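Visit report: Bratden packing and storage open day, 12 March 2022

The Gera building at Bratden opened its packing hall and two side rooms to visitors for the day. I went with Tuulikki Mustonen, mainly to look at how small boxed goods are stored and handled before dispatch. Registration was quick. The car park was not, and we missed the introduction by Jarmo Manninen.

The main hall holds 308 shelf bays, of which the first row is given over to returns. Bay labels are at eye height and repeated at floor level, a sensible arrangement for anyone working from a low trolley. Aisles are marked in yellow. Lighting is even, though the far end is noticeably dimmer.

The side room was of more interest to us. Work surfaces there are covered in green cloth, and small black boxes are kept upright in clear plastic bins with blue in the bottom.
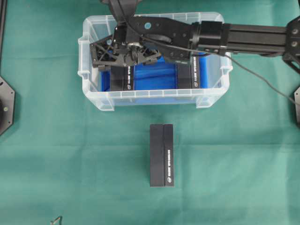
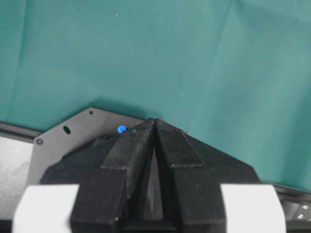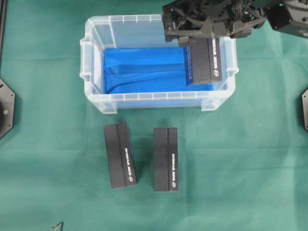

Tiina Koskela, who took our group round, gave the standing rule for boxed stock: printed face towards the picker, gaps left wide enough for fingers. Bins are lined in a contrasting colour so that an empty place shows at once. The liners are washed every 6 weeks. I asked whether cloth was preferred to foam and was told that foam had been tried in May and had shed crumbs into the cartons.

Lids are stored separately in a rack by the door. Two sizes are in use and they do not interchange, a point Tuulikki raised in the feedback form.

The Pyo line, in the second side room, was stopped for maintenance. According to the wall sheet it handles around 900 cartons per shift. We were able to look at the tape heads with the guards off, but could not judge noise or dust.

Coffee was served upstairs at the Brolley counter. The next open day is planned for the autumn, with places limited to 300 and booking through the front office.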